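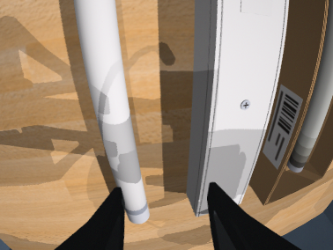

How to check a quote for quay wall repairs

Home | Guides | Yards | Contact

Print this page | E-mail this page

A small yard gets a quote for its quay wall perhaps once in a generation, and the people writing it know that. Read it slowly.

1. Find the length. Walk the wall with a tape. Ours came out at 74 metres and the quote from Grorden was priced on 122, which took in a stretch belonging to the harbour.

2. Ask for the dive survey itself. A summary tells you what the firm wants to sell. You want the steel thickness readings and the level each was taken at, measured from a fixed mark on the wall.
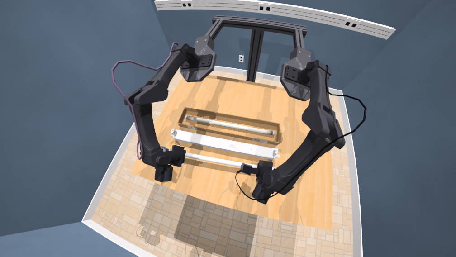

If the readings all come from just above the mud, be wary. Steel sheet piles often go fastest near low water, and a survey that skips that band hasn't told you much.

3. Look for the word "provisional". Anything beside it can grow. Get a rate for extra plating, in writing, before you sign.

4. Pin down tide work. "Subject to access" can mean a crew on full pay drinking tea for up to 3 hours a tide.

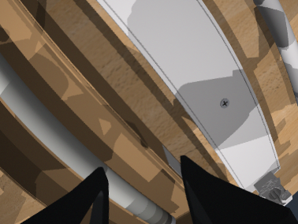 Do I need a second engineer to look it over?

For anything beyond patching, I would pay for one, and choose someone with no link to the contractor.

5. Doubt the design life. Ask what it assumes about coatings and anodes, and who pays to renew them.
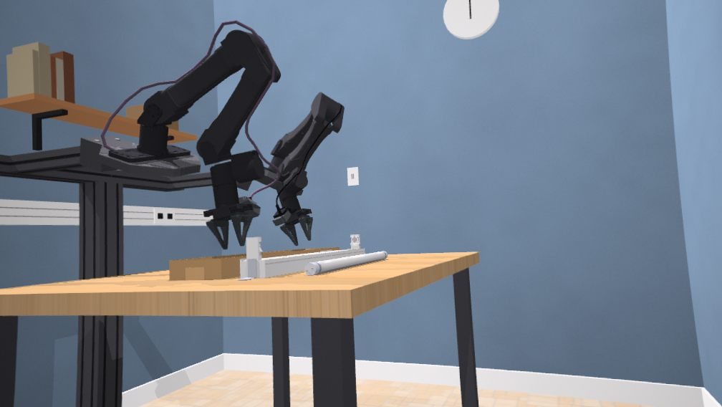

Page last changed: June

6. Hold some money back until the as-built drawings arrive. Mine were promised in two weeks and I am still a bit sour about it.

Comments (2)

Fares Karam: Step 4 is dead right. Ours had mobilisation in twice under different names as well.

Rozália Kelemen: A bit hard on contractors. Access really is a guess on some walls. I agree about the low water readings though.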